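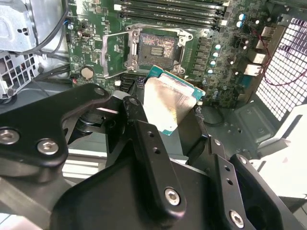
The Second Life of the Office Computer

In the village of Wesitz the school library closes at four, but on most evenings in winter the light stays on until seven. The older pupils come for the computers. There are not many of them, and none was bought new. They arrived in the back of a bakery van, wrapped in blankets, after an insurance office in the city decided that its machines were too old.

Every company has such a day. The lease ends, the new computers come in, and the old ones are put on a pallet beside the elevator. For the accountant they are worth nothing any more. For somebody who writes letters, does homework or keeps the membership list of a choir, they are still very good computers.

Florian Baumgartner has made his living from this difference. His workshop, Horetti, stands between a tire dealer and a closed dairy, and last year 1065 desktop computers passed through it. About 900 of them left again in working order. The others were taken apart for memory, fans, power supplies and screws, which he keeps in jam jars with the year written on the lid.

I visited him in November, when the yard was full of wet leaves and the delivery from a tax office stood in the corridor. Baumgartner is a tall man who speaks slowly and does not like the word "recycling." Recycling, he told me, is what happens at the very end, when you have already lost. Before that there is repair, and before repair there is cleaning. He has seen many computers that were called dead and only had a thick carpet of dust on the cooler.

He learned the trade at Polishchuk, a family shop that repaired radios and later televisions. The old owner there had one rule: an apprentice must open a device and look at it for five minutes before he was allowed to touch a tool. Baumgartner still does it this way. He stands with his hands behind his back, like a visitor in a museum.

A simple office computer from Horetti costs 200 euros, with a keyboard and a guarantee of 2 years. Schools pay less. The price surprises some customers, and a few of them become suspicious and ask what is wrong with it. He prefers those who ask. They usually want to know if more memory can be put in later, and he shows them where it goes.

The difficult part of the business is the software. A machine can be in perfect health and still be refused by the newest operating system, for reasons that the owner cannot repair with a screwdriver. For such cases the workshop installs a free system, and a small evening course called Utero teaches people to use it. The name comes from an old boat of the teacher, and everybody has stopped asking about it. The course is mostly visited by retired people, who are patient, and by their grandchildren, who are fast.

In Wesitz the librarian has put a sheet of paper next to each computer where pupils can write down problems. When I was there, most of the notes were about the printer. One said only that the third chair was too low.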